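Ellance Publishes Good Practice Guide for Simulated Robot Work Cells

Sep 21, 2018

Ellance has released a guide to good practice for companies and training centers that test robot tasks in simulation before moving them to the shop floor. The guide runs to 66 pages and replaces the draft circulated to members in June. It applies to single-arm cells used for sorting, feeding and light assembly.

The draft drew 234 written comments. Most of them concerned the layout of the work area and the records that must be kept when a simulated cell is changed.
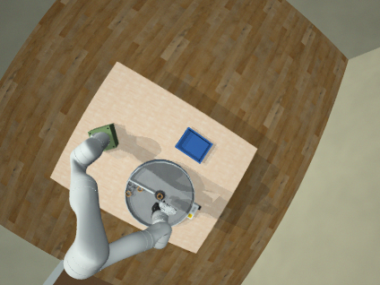

Who is expected to follow the guide?
Member companies that submit simulated test results to Ellance as part of a cell review are expected to follow it from the start of the next review period. Other companies may adopt it as they see fit.

Under the new text, each simulated cell must have a written layout sheet. The sheet gives the position of the arm base, the work table and every container or fixture within reach of the arm. Any change to these positions calls for a new version number, and results obtained under an earlier version may not be combined with later ones.

The guide also sets rules for the start of a test run. The arm must begin from a stated rest position, clear of the table and of all fixtures, and the state of the gripper must be recorded.

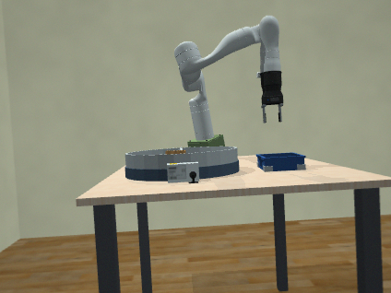 Operators who wish to use more than one rest position may do so, provided each is listed on the layout sheet and the one used is named in the test record. Skutgate, which took part in the trial of the draft, had asked for this allowance on behalf of sites that run several tasks on the same table.

A separate chapter deals with small parts. Parts of the same size that differ only in color or finish must be listed as separate items, and the record must state where each one lay at the start and at the end of the run. Failed runs are to be kept on file along with successful ones. 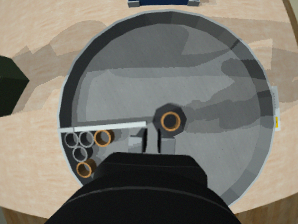 Reading time: 2 min

Fakeck and Hallgrímsson will offer training on the guide to their customers. Ellance will hold 11 briefing sessions for members, with places given in order of registration. Each session covers the layout sheet, the test record and the handling of version numbers.

Reviews already under way will be completed under the former rules. Members may send questions on the guide to the Ellance standards office in writing, quoting the section number.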